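Treloar Hall Kitchen and Dining Room
Walk-Through Checklist with Comments
Period: August
Completed by: Roy Bainbridge
Start 7:40 a.m., finish 10:15 a.m.

Marks used: OK = no action. W = watch, look again next round. F = fix, with a work order number if one was opened. N/A = not checked this time.

Carried over from the last round: the torn threshold strip at the patio door has been replaced. The missing light cover in the dry store has not. See item 19.

SECTION A. ENTRANCES AND FLOORS

1. Main door opens fully and closes on its own. OK.

2. Mats lie flat, no curled corners. W. The mat inside the main door has started to lift on the hinge side. Tape was tried in the spring and it collects dirt. Jastby can supply a heavier mat in the same size.

3. Floor dry and free of grease. OK in the dining room. F in the kitchen, between the range and the prep sink. The tile there is clean to look at but slick underfoot. Degreaser is being mixed too weak. The chart on the closet door has the right amount, so please use the chart.

4. Floor drains clear, grates seated. F. Grate under the pot sink rocks when stepped on. Two of the four screws are gone. Work order 514.

5. Aisles at full width. OK at the time of the walk. Delivery crates were stacked across the end of the aisle when I came in and were moved by 8:00.

SECTION B. DISHES AND WARE

6. Plates and bowls free of chips and cracks. W. I went through the shelf stock by hand. Run a thumb around the edge of each piece, because hairline cracks in a dark glaze are easy to miss by eye. Chipped pieces go in the gray bin and do not go back on the shelf for "just the staff table."
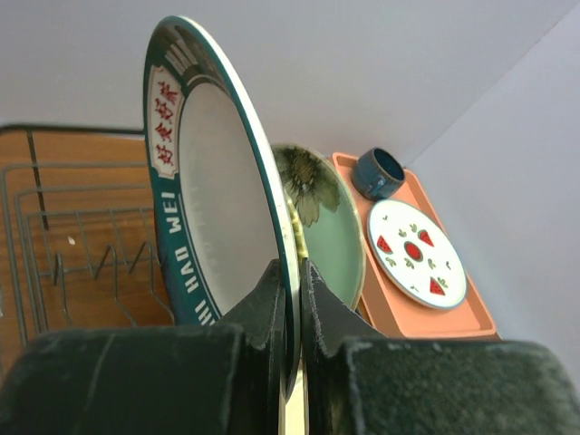 Anything with a crack that reaches the eating surface is thrown out the same day. Crazing in the glaze with no crack can stay in use until the next round. I pulled several soup bowls for chips on the foot. They had been sitting unevenly and scratching the ones underneath.

7. Stacks no higher than the shelf line. F. Dinner plates on the second shelf were well over the line. Restacked during the walk.

8. Ware stored at least six inches off the floor. OK.

9. Clean ware kept apart from soiled ware. OK. The new cart helps a lot. Leave it on the left side of the machine.

10. Racks free of rust and broken coating. W. Coating is wearing through at the feet of the older racks. Once bare metal shows where dishes touch, replace the rack. Plarico racks are still under the supply agreement, so ask before buying elsewhere.

11. Tables and work surfaces sound, no splinters or open joints. OK. Wood tops should be wiped with the grain and dried with a second cloth. Standing water under a rack will raise the finish within a week or two.

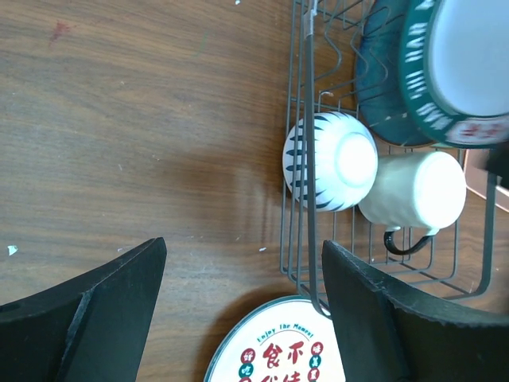
Can dishes be towel dried if the rack is full?
Air drying is the rule for this kitchen. If the rack is full, start a second rack on the side counter and wait. A shared towel moves whatever was on the first plate to all the rest.

12. Sanitizer strips on hand and in date. OK. One open pack, two sealed.

13. Final rinse temperature logged each shift. F. The log has gaps on the evening shift. The readings that are there are good. I spoke to the shift lead and the clipboard now hangs on the machine instead of in the office.

SECTION C. HEAT AND FIRE

14. Hood filters in place and clean. OK. Cleaned the week before the walk. Contractor's tag is on the left post.

15. Extinguishers mounted, charged, and tagged. OK for the kitchen and hall. The one by the dry store was behind a stack of flour. Gauge is fine, but it has to be reachable without moving anything. Flour moved.

16. Hood suppression pull station clear and labeled. OK. Label is fading. I will bring a new one.

17. Gas shutoff known to staff. W. I asked three people. Two could walk me to it. The third is new and has now been shown.

18. Range knobs all present, all turn freely. F. Back right burner knob is cracked and slips on the stem. Burner is tagged out until the part comes from Rivero. Work order 569. Please don't take the tag off and use pliers. There are plier marks on the stem already.

SECTION D. LIGHTING AND ELECTRICAL

19. Light covers in place over food and ware. F, second time. Dry store cover still missing. The order went in under the wrong fixture model and came back. Reordered under work order 273, which stays open from last round.

20. Cords off the floor and out of walkways. W. Mixer cord was across the gap between tables. Moved to the wall outlet during the walk. A short cord cover would settle this for good.

21. GFCI outlets trip and reset. OK at both sinks. The outlet by the coffee station tripped but took a couple of tries to reset. Marked for replacement.

22. Panel clear for three feet in front. OK.
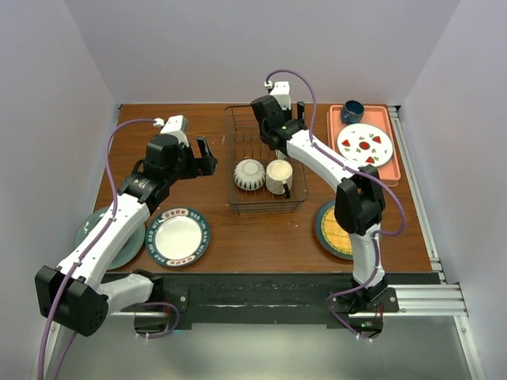 Tabletop and dish rack, August round.

SECTION E. STORAGE AND CHEMICALS

23. Chemicals stored below and away from food. OK.

24. Spray bottles labeled. F. Two bottles with no label under the bar sink. Contents were dumped, since no one on shift could say what they were. Blank labels are in the office drawer and a marker is tied to the handle.

25. Safety data sheets current. W. Binder is missing the sheet for the new delimer. Printed copy promised.

26. Step stool in good repair. OK. Rubber feet are new. The old wooden stool turned up again in the dry store. I have taken it to the dumpster myself.

27. Knives stored in rack or guard. OK. One paring knife loose in the utensil drawer, put back.

SECTION F. DINING ROOM

28. Chairs and tables steady. W. Tighten the bolts on the round table nearest the window. Four chairs set aside last time have been reglued and are back in use, and they feel solid.

29. High chairs have working straps. OK, after one buckle was swapped.

30. Exit signs lit, doors unlocked from inside. OK. Patio door handle is stiff in the mornings. A little dry lubricant should do it, no oil.

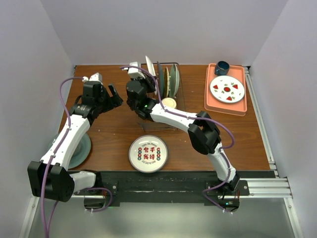 31. Occupancy sign posted. OK. Stated floor area on the sign is 2,289 square feet, same as the plan on file.

32. First aid kit complete. F. No burn gel and only the small bandages left. Kit should be checked on the same morning as the sanitizer strips so that it gets done. Restock cost is around $30 and can come out of petty cash.

33. Incident book up to date. OK. Two entries since the last round, a small cut and a slip without injury. The slip was at the same patch of tile as item 3, so that floor comes ahead of everything else on this list.

ACTIONS, IN ORDER

Kitchen tile, item 3. Correct degreaser mix starting today. If it is still slick after a week of proper cleaning, I want a price for treating the tile.
Drain grate, item 4. Screws are on the truck, to be done this week.
Burner knob, item 18. Waiting on part.
First aid kit, item 32. Kitchen lead.
Light cover, item 19. Check the model number against the fixture before signing for it.
Coffee station outlet, item 21. Electrician's next visit.
Entry mat, item 2. Get a price.

Items marked W are not on the action list but will be looked at first next time. If any of them gets worse before then, leave a note in the tray by the office door with the item number on it.

R. Bainbridge
Copy to kitchen lead, copy to file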